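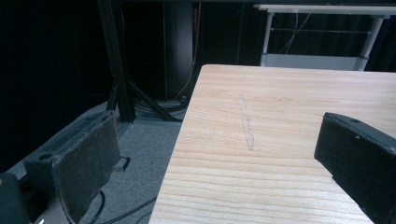 Bistine 是一份讲浅色木板表面痕迹的文字数据集，收的都是日常在用的板子：桌面、搁板、垫板、工作台的台面，还有那些一时说不清算什么、反正天天有人往上放东西的板。做这份数据的起因很小，我们几个人在收拾屋子的时候老是为了同一类问题争起来，板上那道印子到底是画上去的，还是蹭出来的，该不该擦，用什么擦，擦完木头会不会更难看。浅色木头特别容易引出这种争论，因为它什么都藏不住。像这块板，木纹又细又密，从左到右一路排过去，板子中间偏偏有一道灰白的细印，和木纹垂直，走到半截就停了，边缘还有点糊。有人一看就说是铅笔线，有人说是轻轻刮了一下，两种说法我都觉得有道理，所以在我们的表里，它的成因一栏填的是“未定”。这份说明写得比一般的 README 要长一些，请多担待，我总觉得与其让大家来信一遍遍地问，还不如一次把话讲透，哪怕啰嗦一点。

一、数据集概况

名称：Bistine 浅色木板痕迹记录
内容语言：中文，少数备注夹有葡萄牙语
板子数量：86 块
痕迹条目：2,733 条
痕迹类别：7 类
来源房间：18 间
格式：逗号分隔的纯文本表格，UTF-8 编码，另附一份词表
更新频率：想起来就更新，一般在换季大扫除之后

先说清楚“条目”是什么。一块板上的每一道印子各算一条，连在一起分不开的算一条，明明分开、只是看上去像一家子的，算几条。刚开始我们按板子来记，一块板一行，备注里写一大段，后来查起来实在痛苦，想找“垂直于木纹的浅色印”得把备注从头读到尾。改成按痕迹来记以后舒服多了，只是表变得很长，打开的时候请有一点耐心。

二、文件说明

boards.csv：每块板一行，记板子本身的情况。
marks.csv：每道痕迹一行，用板子编号和上一个文件对应。
care.csv：清理和保养的记录，谁做的不写，只写做了什么。
words.txt：词表，收我们约定好的说法，也收几个吵过架、最后没有采用的说法。

boards.csv 里最要紧的是“板色”“木纹”“表面处理”“摆放处”这几列。板色只分浅、中、深，浅的那一档本来还想细分成米白、淡黄、奶油色，试了一个下午就放弃了，同一块板早上看和傍晚看，填出来的都不一样。木纹写走向和疏密，走向一律以板子的长边作参照。板角是圆是方也有一列，这列是后来加的，圆角的板子磕碰少，可是角上积灰，抹布擦过去容易漏掉那个小弧。

“表面处理”这一列空白很多。能确定上过油、上过蜡或者上过漆的才填，光凭手感猜的一概不填。我知道有人会觉得这样太可惜，毕竟摸过很多板子的人一摸就有数，可“有数”和“知道”之间还是有一段距离，我宁可空着。

三、七类痕迹

词表里有完整的定义，这里只讲个大概，方便第一次打开表格的朋友。

线痕，细长，两头比较清楚，可能是画的，也可能是刮的，不问成因，只看样子。
擦痕，比线痕宽，边缘发毛，常常一头重一头轻。
残留，表面多出来一点东西，胶、蜡、干掉的糊状物都归到这里。
水印，圈状或者片状，边缘颜色比中间深一些。
压痕，摸得到凹下去，木纹没有断。
缺口，木头少了一块，多在边和角上。
变色，整片颜色不一样，没有明确的形状，大多和日晒有关。

最难分的是前面三类。浅木头上的铅笔线放久了，被袖子蹭来蹭去，会变得又宽又糊，慢慢就长得像擦痕；擦痕里要是嵌进了粉末，又会长得像残留。我们的办法是允许一条痕迹填两个类别，主类写在前面，副类写在后面，两个都拿不准就只填“待看”。待看不丢人，填错了才麻烦，后面的人会照着错的去清理。

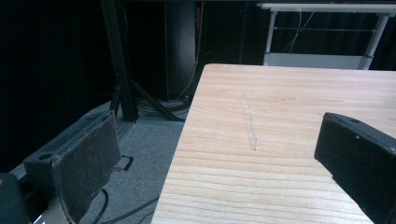
整理与撰文：Carolina Henriques
Bistine 记录维护者，一月修订

下面这几节由我来写，前面的定义是大家一起磨出来的，有什么不顺口的地方我也有份。既然刚讲到难分的类别，就接着这块板往下说吧。靠上的半边有一道窄窄的浅印，比周围的木头白一点，看着也粗糙一点，往下走一小段，末端稍微变宽，形状不太规整。要是让我填表，主类写擦痕，副类写残留，成因照旧是“未定”。让我犹豫的就是末端那一小块，刮出来的印子收尾时也可以变宽，抹上去的东西收尾时也可以变宽，单凭眼睛看，我没有把握替它做主。这样的条目在 marks.csv 里有很多，请不要把它们当成偷懒。

四、怎么记一块板

新来的朋友常常拿着表格不知道从哪里下手，我就把自己的习惯写出来，不一定要照做。

先不要擦。这一条我写过很多遍，还是想再写一遍。大家爱干净，看到板上有印子，手比脑子快，抹布已经上去了，结果该记的没记下来，只剩下一句“原来这里好像有点什么”。先填表，再收拾。

然后看木纹。找到走向，顺着看一遍，再横着看一遍。和木纹同方向的细痕很容易被木纹吃掉，横着看才会跳出来；垂直于木纹的印子反过来，远远地就能看见，走近了反而觉得没那么严重。填“显眼程度”的时候请站在平时用这块板的位置，别把鼻子贴到板上。

接着看光。窗在哪一边，灯在哪一边，写一句就够。斜光下压痕和刮痕会很清楚，正午的顶光下几乎什么都看不见，同一块板上午九点记了四条，下午再看只找到一条，这种事在我们这里是家常便饭。所以表里有“光线”一列，只填“侧光”“顶光”“散光”，不用写得太文学。

最后才用手。洗干净、擦干，用指腹轻轻过一遍，凸的填凸，凹的填凹，摸不出来填“平”。没有上手的条目，“触感”那一列必须空着。我们早期有一批条目是看着印子猜触感的，看上去发毛就填了“粗”，后来复查时删掉了不少，删得我很心疼，不过也只能删。

五、摆放的地方

板子下面是什么，旁边有什么，我们也记，理由要从 Esberg 那边的几间屋子说起。那几间铺的是硬地，板子一拖就响，大家自然会抬起来搬；换成地毯，搬动没有声音，人就容易推，容易拉，边上的磕碰和擦痕分布就很不一样。这只是我们翻表时的印象，样本不大，谁有兴趣可以拿 boards.csv 的“地面”一列去和缺口类对一对，有结果请告诉我。

地面按硬地、短毛地毯、长毛地毯来填，颜色可填可不填。灰色地毯配浅木板的屋子很常见，好处是木屑和灰絮掉下去不扎眼，坏处也正是这个，等你发觉该吸地的时候已经晚了。地上有线缆的话在备注里写“有线缆”，黑线落在灰地毯上还算好认，盘起来的一团就最会藏灰，吸地之前要先提起来抖一抖。板子底下有线缆经过的，我会多写一句，挪板之前看一眼脚下，别让板边压住线，也别让自己绊着。

有一段时间我们还想记板子周围的所有东西，架子、箱子、椅子，一样一样写，写到后来 boards.csv 宽得没法看。Flavance 那边的伙伴提议只保留会碰到板子的，我举双手赞成，旧的那些列全部移进了备注，没有删，想看的人还能看到。

六、清理记录怎么读

care.csv 是很多人最先打开的文件，我完全理解，谁不想知道那道印子到底能不能弄掉呢。读之前请先看这几句。

每条记录写的是“用了什么、怎么用、隔了多久再看”。“隔了多久”这一列很关键，浅木头湿的时候颜色会变深，很多印子一湿就不见了，干了又原样回来。我们规定至少放到第二天早上再填结果，当场填的一律标“未隔夜”，统计时建议剔掉。

铅笔类的线痕，我们通常从软橡皮开始，顺着木纹擦，力道轻，橡皮屑用软刷扫走，别用手掌抹，手掌一抹就又多出一片灰来。橡皮不行，再试拧得很干的棉布。再不行，我个人就会停下来，问问自己这道线到底碍着谁了。

残留类的先判断软硬。软的用塑料刮片平着推，硬的不要硬撬，木纤维会跟着一起起来，一道印子变成一个缺口，在表里就要换类别了。擦痕类的大多只能改善，砂纸可以用，不过请先在背面或者不显眼的角上试，浅色木头磨过的地方会比旁边更白，一小块新白留在旧板中间，常常比原来的印子还抢眼。

上油的记录里出现过 Halász 这个名字，它是我们自己一间小工房的名字，配的油在那里调，比例写在 words.txt 的末尾。那份比例调过好几次，早期条目对应的是旧比例，备注里有“旧”字的请不要和新的混着比较。上油以后板色会暖一点，偏黄一点，喜欢清清白白那种颜色的朋友要想好再动手。

七、已知的问题

浅色板占了绝大多数，中色和深色的只是顺带记的，不适合拿来做比较。

水印类偏少。记录的人看到水印第一反应是去找杯垫，等回来就忘了填表，这一点我自己也犯过，而且不止一回。

木种一栏请当作参考。浅色、细纹的针叶木长得都很像，松和云杉我们经常分不清，没有购买凭据的都写作“浅色木，种类未定”。如果您看到哪条写得特别肯定，而备注里又没有依据，请来信提醒，多半是早期留下来的。

尺寸列的单位有过一次改动，从寸改成了厘米，改得不算干净。遇到一块搁板只有几厘米长的，别惊讶，那是漏改的。

位置描述依赖填表人的站位。同一道印子，有人写“靠左”，有人写“靠右”，多半是一个站在窗前，一个站在门口。新的条目要求写“以长边为底”，旧的还在一条一条补，进度嘛，比我答应大家的慢。

八、使用与署名

欢迎拿去用，教学、修缮、自己家里收拾屋子都可以，改了类别定义的请另起一个名字，免得两边的人对不上话。引用时写“Bistine 浅色木板痕迹记录”就行，不需要写上我的名字，当然写了我也会高兴。

投稿请一次交一块板，把那块板上的痕迹记全再交，半块板的记录合并起来特别费劲。字迹潦草没关系，拍下手写表寄来也没关系，我会慢慢录。编号由我统一来编，请把编号栏留空。收到以后我会回一封信，通常要等上一阵子，信里会把拿不准的条目列出来，再请您抽空去看看那块板。

九、最近的改动

一月：线痕类的定义里去掉了“笔直”二字，真正笔直的线在木头上太少见了。
一月：新增“板角”一列，旧条目暂时留空。
一月：care.csv 补上“未隔夜”标记，已经标过的不用重交。
下一步打算把 words.txt 里互相重复的说法合并掉，“发毛”“起毛”“毛糙”现在还各占一行，哪位对这几个词有偏爱，请趁早告诉我。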